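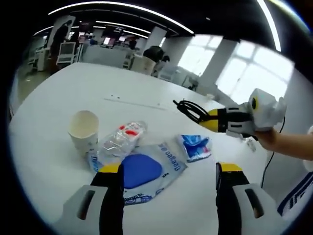
Round table, open office, Pitberg: bottle, paper cup and film packaging at the clearing stage.

Shared Tables and Sorting, Pitberg office
Progress report, period 2
Prepared by Lutz Wiegand for Helmut Hinrichs, Kwofie small works fund
Grant line 214

1. Where we are

The work paid for under this grant covers the shared tables in the open office, the sorting point beside the kitchen door and the cable storage. At the end of the period the sorting point is in use and the tables are on a clearing round. The cable storage is behind, for reasons given in section 4.

The first report ended with the old bins being taken out. They were replaced at the start of October. Fustska, who collect from the building, supplied the new set on hire and have collected as agreed apart from one missed Wednesday. They came the next morning and did not charge for it.

2. The tables

The large round table remains the one that needs most attention. It belongs to no team, and people use it for short jobs, for unpacking and for drinks. What is left on it is mostly the same from one week to the next: plastic drinks bottles, paper cups, small wrappers and clear film packaging. Very little of it is food, which has made the sorting easier than we planned for.

The round is done twice a day, at 11.30 and again at 4.45. Whoever is on the rota takes the tray from under the kitchen counter, goes past each shared table and brings back what can go. The 4.45 round is the more useful of the two. The morning one was put in at the request of the staff group and I would like to keep it until the end of the grant, but it could be dropped without much harm.

We agreed three rules for the tables, and they are on a card by the kitchen door:

Drinks containers may be taken from a table if the seat next to them has been free for the whole of a round.
Sealed or unopened packages are left where they are and a slip is put beside them.
Cables, adaptors and anything else with a plug or connector are never thrown away. They go to the cable drawers.

The second rule came out of a complaint. A packet was cleared in the first week that someone still wanted, and it had to be bought again. The cost was small and came out of our own stationery budget, so it does not appear in the claim. There have been no complaints since.

3. Sorting

There are separate openings for plastic bottles, paper cups, film and everything else. Bottles have gone well. Cups have not gone as well, because Fustska will only take them if they are stacked and emptied, and people tend to drop them in one at a time with the dregs still inside. We have put a tube for cups next to the sink, above the drain tray, and this has improved matters. Fustska refused one bag of cups before the tube went in and none afterwards.

Film is the weak point. Small wrappers with printing on them look much like the clear film to anyone in a hurry, and the two end up together. Fustska's driver has asked for anything foil-backed to be kept out. I have changed the sign over the film opening so that it shows samples taped to the board — one of each kind we see most — in place of the old wording.

Labels on bottles were raised at the last meeting. They do not have to come off. Caps can stay on as well.

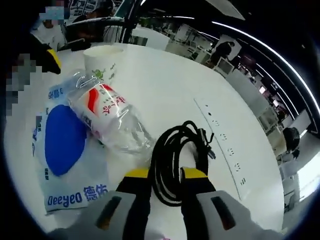

Progress report 2 · Page 2

4. Cables

Loose cables were not in the original bid. They were added after the first month, when it became clear that they end up on the same tables as the cups and bottles and get in the way of wiping down. A bottle on its side next to a coil of cable, with a paper cup standing by it, is a common enough arrangement on our white tabletops. The person on the round then has to decide what can be lifted and what cannot.

The plan was for a set of Vulovine drawers against the side wall, with a label holder on each. The drawers were ordered in good time. They were delivered without runners, and the replacement runners did not fit. The supplier has now agreed to send a complete set. For the time being we are using two lidded boxes on the shelf above the printer, one for cables with a known owner and one for the rest.

Each cable is coiled and tied before it goes in the box. We bought 200 reusable ties for this. That is more than we need for now, but it was the smallest pack on offer. Cables in use on a table at the time of the round are left alone.

5. Spending

Spending is within the grant. The hire of the bins is paid to the end of the next period. The drawers have been invoiced but not paid, and I have told the supplier that payment will follow once all the parts are here and fitted. The cup tube and the sign board came in under estimate, and I ask for permission to move the difference, 30 euros, to cleaning materials. The tables mark easily where cups have stood, and the cloths we were given do not last.

6. Next period

Fit the drawers and empty the two boxes into them.
Settle the question of the morning round with the staff group.
Ask Fustska for a written list of what they count as film.
Replace the card by the kitchen door — the present one has curled from the steam.

One decision is needed from Kwofie before then, on the transfer in section 5. A reply by email is enough.

Lutz Wiegand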